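About the Pundari Group

We check whether robot grasping results hold up.

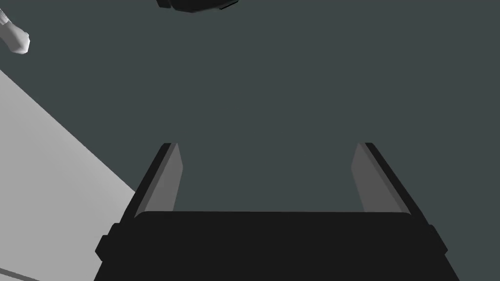 Most of what we do starts with somebody else's success rate. A lab or a company reports that its policy, trained in simulation, picks up a certain share of objects, and a buyer or another lab wants to know what that number is worth. We rebuild the test, run it a great many more times than the original authors did, change the things they held still, and write down what happens. Sometimes the number survives. More often it shrinks, and the interesting part is working out where it went.

Pundari is a small research group inside Utadham, the engineering school in Udcombe. We have our own budget line and our own door, and we don't report to the department that builds robots. That was a condition of our setting up and we would not have agreed to the arrangement without it.

What we think is wrong

Simulated grasping is cheap, and cheap experiments get run until they look good. We don't say this as outsiders. Sandamali Barua, who started the group, spent years training grasping policies and published several results she no longer stands behind. Her account of how it happened is dull. You pick a friction value because the one before it made the fingers slip. You shift the starting pose a little so the gripper doesn't begin in an awkward spot. You stop when the curve is flat and high. None of it is cheating and none of it gets written down, and at the end you have a policy that has learned your simulator very well.

The field's usual answer is randomization. Vary the friction, the lighting, the masses, the camera, and the policy will have to learn something sturdier. We are doubtful about this in the form it is usually practiced. The ranges are chosen by the same people who want the result, often after seeing early runs. A policy that does well across a range of friction values has been shown to do well across that range. Whether the range has anything to do with the objects in a warehouse is a separate question, and it rarely gets asked.

We also don't put much weight on video. A clip of a gripper closing on something is one run, and someone chose it.

The Akanda protocol

Our main result so far is a method, and we'd rather you read the limits of it before the claims.

Akanda is a way of testing a simulated grasping policy by splitting the job between people who can't tune for each other. One person fixes the test ranges from measurements of real objects and surfaces, before anyone on the team has seen the policy run. A second person runs the policy. A third scores the outcomes from the logged contact forces and object positions, without knowing which policy produced which log. The ranges, the scoring rule and the stopping point are all filed ahead of time and can't be edited afterward. If we make a mistake in them, the mistake goes in the report.

A grasp counts when the object is lifted clear, held through a fixed set of small disturbances, and put down again. Many published tests stop at the lift. We tried it both ways on the same logs and the difference was large enough that we now refuse to quote a lift-only figure by itself.

In our first full study we took a policy for a parallel two-finger gripper whose authors reported a 91 percent success rate in simulation. They gave us their code and their trained weights, and answered every question we sent, for which we remain grateful. Over 2,875 runs under Akanda, the same policy scored 68 percent.

People like to quote that pair of numbers, and we wish they would slow down. It is one policy, one gripper and one set of objects. Part of the gap comes from our stricter scoring rule and has nothing to do with how well the policy generalizes. Another part comes from starting poses, which the original authors kept inside a narrow cone above the object and we did not. We haven't been able to separate the effects of friction and pad stiffness, which are tangled together in the contact model we used, and we've said so in the report. Anyone who tells you the study shows that simulation doesn't work has not read it.

There is also the objection that Akanda is itself a simulation. It is. We test simulated policies in a simulator, with measured ranges standing in for the real world, and those ranges are only as good as the afternoon somebody spent dragging a block across a sheet of cardboard. A physical follow-up began in March, using 2 arms on loan from the school. It is slow. We will not be releasing partial numbers from it, and please stop asking Lakmal.

Who we are

Sandamali Barua leads the group. She sets the questions and signs the reports, including the ones that make us unpopular down the hall.

Melati Wuisan looks after the simulator and the contact models. She came from vehicle crash modeling, a field that has had longer to be embarrassed by its simulations, and she is the person to write to if you think our physics is wrong. She has changed the code on the strength of outside letters more than once.

Jahangir Nanayakkara does the object and surface measurements and fixes the test ranges. Under the protocol he isn't allowed in the room when policies are run, and he is left off those mailing lists.

Habibur Selvanayagam handles statistics and blind scoring. He wrote the filing system that locks our plans, and he has turned down requests to unlock it from everyone on this page.

Lakmal Marikar runs the policies in simulation and is building the physical test cell.

Who pays

Utadham covers salaries. Computing time and equipment come out of fees we charge for commissioned tests. The fee is set before we begin and is the same whatever we find. Commissioning a test does not buy a say in the ranges, and it doesn't buy silence: every report is published, with the client's name, after a short period in which they may correct errors of fact. A good number of inquiries end when we explain this. We've come to think of it as part of the screening.

We don't take work from companies in which any of us holds shares, and we don't advise anyone on improving a policy we have tested or may test later.

What we haven't done

We have not tested soft objects, liquids in containers, or anything transparent. We have not tested suction. Our object set leans heavily toward boxes and cylinders because those are what Jahangir could measure well, so our scores are probably kinder than they ought to be for cluttered bins of odd shapes. No outside group has repeated the first study. Until one does, you should treat our figure with the same suspicion we brought to the original one. The code, the filed plans and the complete logs are available on request, and we'll help anyone who wants to try, including people who expect to prove us wrong.

Working with us

If you have a trained policy and would like it tested, send us a short note that says what gripper it uses, what simulator it was trained in, and what you believe its success rate to be. Please include that last figure even if you are unsure of it. We file it with the plan. Don't send a demo reel.

Students at Utadham can join for a term. You will spend most of it reading logs. We ask for some statistics and a willingness to tell Sandamali she is mistaken, which is harder than it sounds on the first try.

Visitors are welcome in Udcombe by arrangement. There isn't a great deal to see besides screens and the half-finished test cell, and we can't show you a commissioned test while it is running.

Corrections to this page go to Melati. Last revised 18th October, to fix a sentence that overstated what the first study says about starting poses.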